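Prüfliste Getränkeplatz und Eisausgabe
Teeküche Rasitz, Platz 14
November 2020
Geprüft von: Hermenegildo Valdovinos

1. Arbeitsfläche
Oberfläche frei von Rissen und klebrigen Rückständen: in Ordnung
Tischkanten ohne Grate: in Ordnung
Bemerkung: Reiniger Dravon ist fast leer. Nachbestellung unter Artikel 2406 eingetragen.

2. Tablett und Eisschale
Tablett ohne Sprünge, Rand sauber: in Ordnung
Schale standfest: Mangel, gering
Bemerkung: Schale ganz auf das Tablett rücken, der Rand steht über. Beim Vorbeigehen bleibt man sonst mit dem Ärmel hängen. 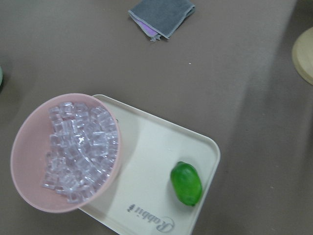
Wie oft muss die Eisschale gewechselt werden?
Nach jeder Ausgabe, spätestens nach 60 Minuten. Die Schale wird danach gespült und erst trocken wieder eingesetzt.

3. Eisschaufel
Schaufel aus Edelstahl, Griff fest: in Ordnung
Ablage außerhalb der Eisschale: in Ordnung
Bemerkung: Schaufel nach dem Spülen nicht mit dem Geschirrtuch nachwischen. Für die Ablage fehlt weiterhin eine eigene Unterlage, bei Quezada angefragt.

4. Obst und kleine Schalen
Zitrusfrüchte vor dem Schneiden waschen: Aushang vorhanden
Kleine Schalen ohne Absplitterungen: in Ordnung
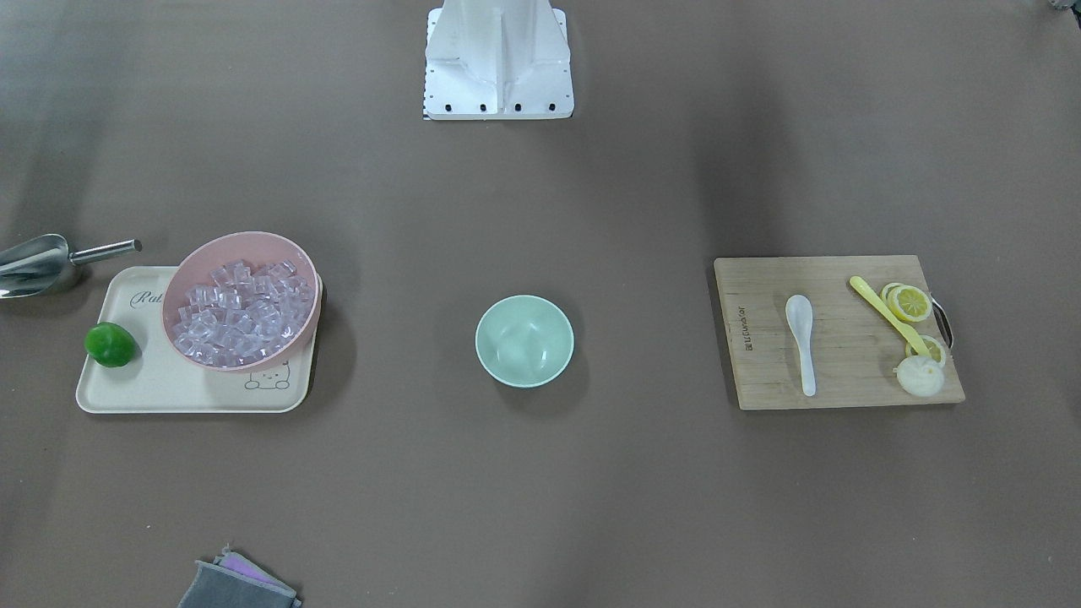

Zu Punkt 2 bis 4: Eisschale, Schaufel, Limette und kleine leere Schale.

5. Gestell und Schneidbrett
Drahtgestell ohne scharfe Enden: in Ordnung
Schneidbrett ohne tiefe Schnitte: in Ordnung
Griff am Brett fest verschraubt: nachziehen
Bemerkung: Das Brett nicht in die Spülmaschine geben. Einmal im Monat ölen, Öl steht im Schrank neben dem Filter Senlow. 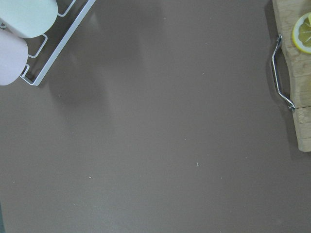
Zu Punkt 5: Drahtgestell und Holzbrett mit Metallgriff.

Offene Punkte: Unterlage für die Schaufel, Griff am Brett, Reiniger.
Nachprüfung im Dezember.
Gez. Valdovinos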